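Re: [teleop-manip] Gripper width at contact, soft objects
From: Lensa Feyisa
Date: 19th December
To: teleop-manip list

On Thursday, Ghaffari wrote:
> We are replaying the clay-to-basket demos from the July set and the policy
> closes too early on nearly every attempt. It looks as if the commanded width
> and the measured width disagree once the fingers touch. Which of the two did
> you train on? Also, is the wrist view worth keeping? Our loader drops it
> for some episodes and we can't tell whether that matters.

Measured width for the observation, commanded width for the action. If you feed commanded width into both, the policy learns to copy its own input and you get the early close you describe. On rigid objects the difference is small enough to miss. On clay it is not, as the leader handle keeps closing while the follower stalls against the lump.

On the wrist view: keep it, but don't expect it to carry the approach.
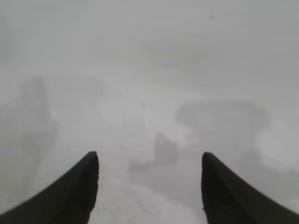
The converter has a contrast check that was written for the Nokier bench and rejects low-contrast wrist streams without logging anything. I suspect that is your loader problem. Set wrist_min_contrast to 0 and reconvert. You should end up with 3376 episodes, of which 514 are clay. If the clay count is lower, the check is still running somewhere.

Fingertip position in the wrist view is usable even when the background is not. We ran 1000 training steps with the wrist stream masked above the fingertips and the loss curve sat on top of the unmasked one. That is a short run and I would not read more into it.

For the approach and first contact we rely on the fixed view.
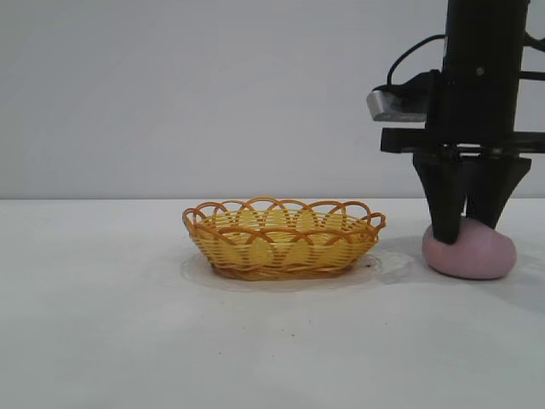
Fixed view, clay task: fingers at the lump, basket to the left.

Some notes for anyone recording more of these by remote control:

Come down with the fingers open and pause before closing. Operators used to the Bellance blocks tend to close on the way down, and the policy picks that up faster than anything else.

Turn leader-side force scaling off. With it on, two operators gave very different closing profiles for the same lump.

Reshape the clay between episodes. Old finger marks make the next grasp easier than it should be.

End the episode after the fingers have opened and the arm has gone back up. Zellach's trimming script cuts on gripper velocity, so a slow release gets chopped in half. I have a patch for that but it is not merged.

Ghaffari, can you post the width histogram for one of the failing replays? Both channels, same time base.

Lensa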